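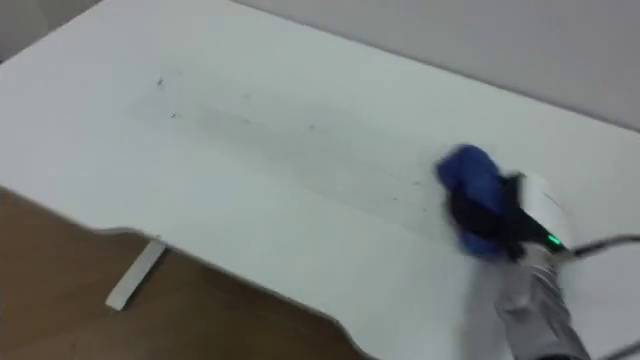 White desk, pale grey wall.

Feb 26, 2019

I have been logging relative humidity in the spare room since September, using a Ronmont sensor on the shelf and a second one, a Mastgate, near the door. The two disagree by 5 points at the low end. A salt test put the Ronmont closer, so I correct the other in the spreadsheet.

The peak was 67 per cent, logged overnight with the door shut and the window vent closed. Opening the vent brought the reading down by nearly 7 points by morning. Running the extractor in the bathroom next door made no difference I could separate from sensor noise.

Readings are taken every two minutes, which is more than needed. I will drop the rate when I next change the batteries. The next job is to seal the gap under the skirting and repeat the shut-door run with the heating off.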